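Fold the White Shirts First

I fold laundry on the biggest flat surface I can get, and I fold the white T-shirts before anything else. I have argued for both habits with most of the people I have lived with, and I would like to put the case in writing once.

The surface comes first. Most people I know fold on the bed or standing up, with the shirt pinned under the chin. A bed is soft, so the sleeves sink and the creases you smooth out on one side come back on the other. The chin method gives you a shirt that is folded in the sense that it is smaller than it was. A hard top, stone or wood or anything else that doesn't give, lets you pull the cloth tight and see where the side seams are. If the seams aren't lined up, the fold won't be either.

My friend Tayla Tuhiwai says this is fussy. She rolls everything and puts it in a drawer, and she says her shirts look fine by the time she gets to work. Some of them do. The heavy ones do better than the thin ones, and anything with a large print on the chest comes out with a line across it. A print should lie flat in the middle panel of the fold, with the sleeves and sides brought in behind it. To do that you have to start with the shirt fully spread, and that takes room.

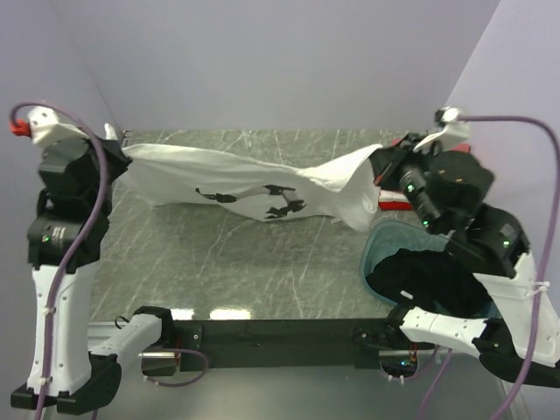
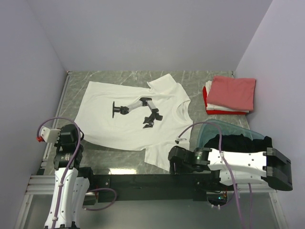
White shirts, black prints, gray marbled top.

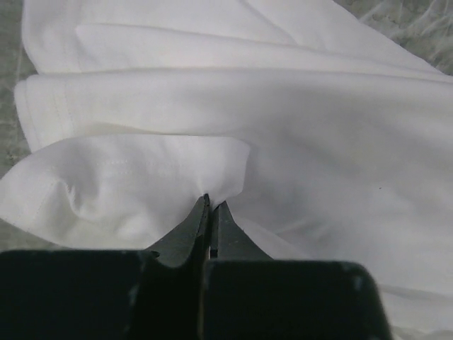
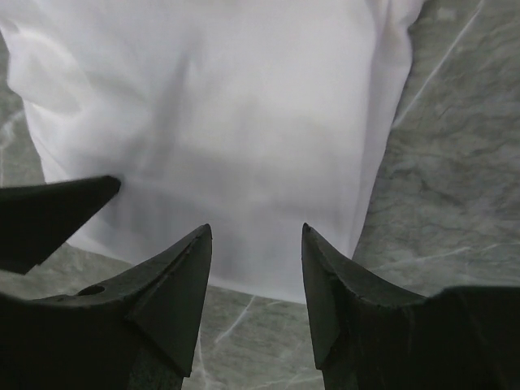

The reason I start with white is that white shows everything. A mark near the hem is easy to miss in a basket and very hard to miss on a table. If I find one, the shirt goes back in the wash, and I would sooner know that at the start than after the pile is built. Dark clothes can wait. I have never found a stain on a black sweatshirt by folding it.

There is also the matter of patience. I do my neatest work on the first ten shirts and it gets worse from there. When I lived in the Kongkaew building we shared two dryers, and people brought their loads up all at once. I once did 73 pieces in an evening, and the last of them were not folded so much as put down. They were socks and gym shorts, so it did no harm. Had they been the good shirts I would have been ironing all week.

Tassanee Limsakul, who ran the laundry counter downstairs, folded around 200 pieces on a busy day and never used a folding board. I bought one anyway and used it for a month. It makes every shirt the same width, but you still have to lay the shirt straight on it, and laying it straight is most of the job. It went to the thrift store in May.

I don't think any of this needs to take long. Shake the shirt out once, put it down, pull the hem until the wrinkles open, and fold the far side in. If the sleeve sticks out past the edge, bring it back on itself. Then do the near side the same way and bring the bottom up to the collar. Put it on the stack and take the next one.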